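I read corrections first. Other people go to the sports page or the crossword, and I go to the little box at the bottom of page two, where a newspaper says what it got wrong.

So I noticed when the Zerkcombe paper stopped printing one. Its last box ran in June. Since then the paper has fixed mistakes online, quietly, by typing over them. The story on the school bond said 65 classrooms in the morning and 520 by supper, with the same time stamp and no note. Maybe the second number is right. I have no way to tell, and neither does anyone who read it at breakfast.

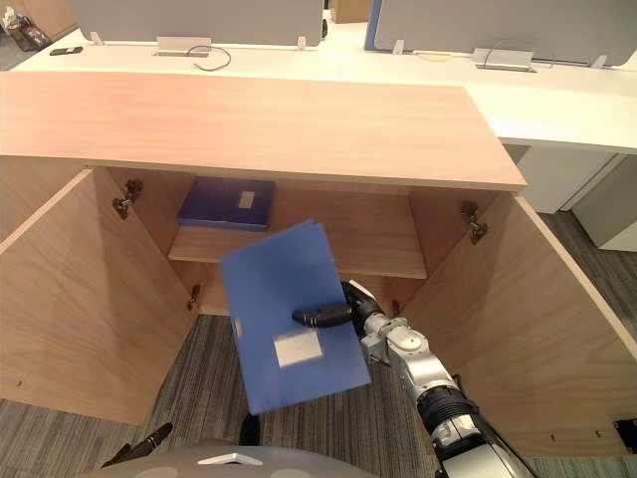
The editor, Birgit Lenz, defended this in a column in January 2020. Readers want the right facts, she wrote, and don't care how they got there. I doubt she asked many of them. She also said the printed box took up space that could go to news. It was 3 lines long most days. The furniture ads on the facing page seem to have survived.

Her stronger point is that corrections get used against reporters. Somebody saves them up and waves them around at a public meeting. Fine, that happens. Radwa Bouzid covered the Erraji water contract for that paper for years and had every slip read back to her out loud. She still wanted them printed. Her view, as she told me, was that a silent fix looks like hiding once it's found -- and it always gets found, because people take screenshots.

I'm told a new system is coming that will log every change to a story. I'll believe it when a reader can open the log. A record kept in the office protects the office.

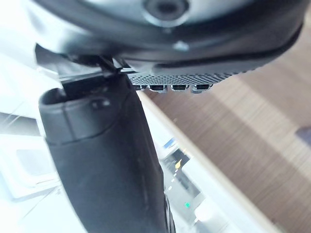

*Ports on the underside of the housing, beside a black gripper finger.*

What I'd ask for is cheap. Put a dated line at the foot of any story where a name, number or quote has changed, and say what it used to be. Run the same line in print the next day. If the paper has 500 of them by the end of the year, I'll think more of it than I do now, with none.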